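Section 7. When an arm stops part-way through a fold

Sooner or later one of your two arms will stop in the middle of a job, usually with a cloth half folded and the other arm waiting for it. Please don't be alarmed. The Ruson bench is built to stop early and ask for help, and most stops are cleared in a few minutes with nothing worse than a creased cloth to show for it.

The fault we hear about most often is code 123, "grip not confirmed". It means a gripper closed and the controller couldn't tell whether it had hold of anything. Thin cloths bring it on more than thick ones, and so does a cable that has worked itself tight at the wrist.

CAUTION: A stopped arm is still under power. It can move again without warning if the fault clears by itself. Keep hands, sleeves and lanyards away from both arms until you have finished step 3.

To clear the fault:

1. Press the red stop button on the hand control. Do this even if both arms look perfectly still.

2. Write down the code and which arm it names. It will vanish from the display at the next step, and you will want it if you have to ring us.

3. Switch off at the wall and wait 20 seconds. The arms may sag a little as the power drains away, so don't stand underneath one with your coffee (we have seen it done at Clisovcombe, more than once).

4. Open the jaws by hand, gently, and ease the cloth free. If it won't come, leave it where it is and go to the note below. Please don't tug.

5. Follow the cable from the wrist right back to the base. It should hang in an easy loop, with no kinks and nothing caught behind a joint.

6. Wipe the gripper pads with a dry cloth. Lint builds up on them faster than you would think.

7. Move anything you don't need out of reach of both arms, lay the cloth flat again, switch on and run the slow test from the menu.
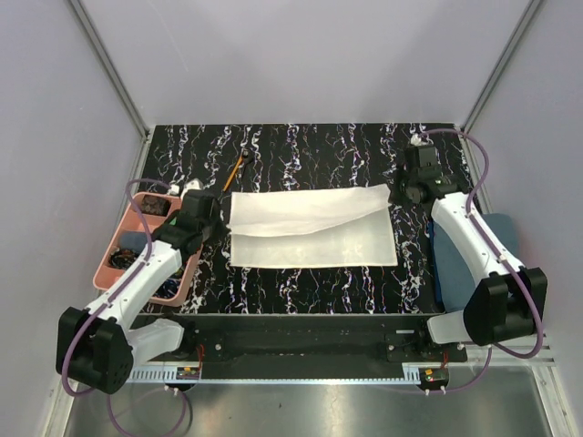

Watch the slow test all the way through, with one hand near the stop button. If code 123 comes back on the same arm, the pads are probably worn. We suggest a new pair every 2,000 folds — sooner if you work mainly with thin material — and fitting them is covered in Section 9.

NOTE: If a cloth is trapped and the jaws won't open by hand, leave the power off and ring the Iltville workshop. Ask for Fitzgerald Haddad, who will happily talk you through the release screw. Forcing the jaws bends the small link inside, and replacing that means sending the whole gripper back to us.

Owners of the older Crenshaw controller should use the key switch in place of step 1. The other steps are the same.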